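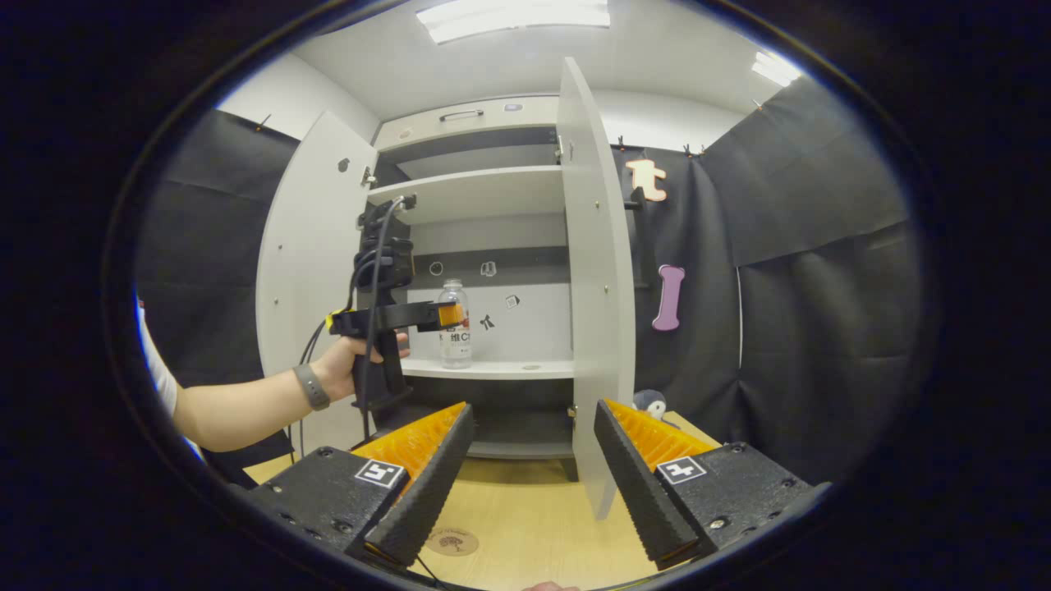 Rondetley Hand Gripper, two-finger, with camera
Reviewed by Zdenka Dimitrov
29/01/2018

Price: 790 for a single, 1055 for the pair with the case
Sold by: Brerkia
Spare finger pads: 17 a set
Our score: Fair

Rondetley says you can learn everything you need to use this gripper "before the kettle boils". I have heard that sort of thing before, usually from people selling me software. We bought the pair at full price and I have tried to judge them on what they did and leave the brochure out of it.

The idea is simple enough. You hold the gripper yourself, you do the job you would like a robot arm to do one day, and the camera on the tool records it from the fingers' point of view. No arm needed on the day. If you have ever spent a morning steering an arm towards a bottle with a joystick, you will see why people want this.

What the maker claims, and what we think

"Holds everyday objects securely." Mostly fair. Plastic bottles were no trouble, and neither were cups or boxes. The orange ribbed pads give a bit and then bite. Thin flat things are another matter. Hammad Malik had a go at lifting a coaster off a wooden table and gave up after the sixth try, and he is a patient man. The brochure has a playing card being picked up. I would like to see that done with the sound on.

"Light enough for all-day use." No. An hour is fine, two hours and your wrist knows about it. Faisal Arain swapped hands halfway through the afternoon and his left-handed recordings were noticeably worse.

"Sees the whole workspace." The lens is very wide, I will give them that. Both fingers stay in view and so does most of the room, ceiling lights included. The price you pay is heavy bending towards the rim, so a cabinet door comes out curved like a banana, and the corners are black. Rondetley's software is meant to straighten this. It does a decent job in the middle and a poor one at the sides.

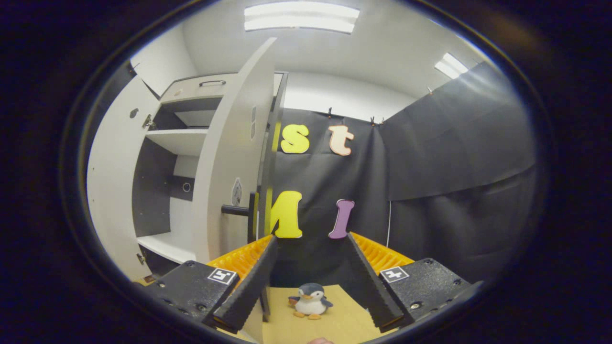
Soft toys are where I changed my mind a little. I expected the fingers to squash them or push them over, and with some practice they did neither. You need to come in low and level and close slowly. Zubaida Hashmi got the knack in a few minutes. I took most of a day.

"Tracks finger opening with no wiring." This relies on the square black-and-white tags on the finger mounts, which the camera reads as the fingers move. It works in even light. With a lamp shining straight on the tags we lost the reading several times, and the software gave no warning until the recording was finished. For this money I want a beep.

How we tested

We made 200 recordings with the pair, putting things on shelves, taking them off again and moving them about a tabletop. We threw away more than I had hoped to, mainly for lost tags. The Skosia Rana, which we looked at in November, lost fewer but costs more and has harder pads that mark soft plastic.

Niggles

The screws on the mounts are small and the key supplied is smaller. The manual has one page on setting up and four on the warranty. Changing pads means taking the whole finger off, and Daniyal Bhutto dropped a screw under the bench doing it, so put a tray down first.

Worth buying?

If you already know what you will do with the recordings, maybe, and get the pair. If you are only curious, ask Brerkia for a loan set. They do lend them, though the website keeps quiet about it and you will have to ring.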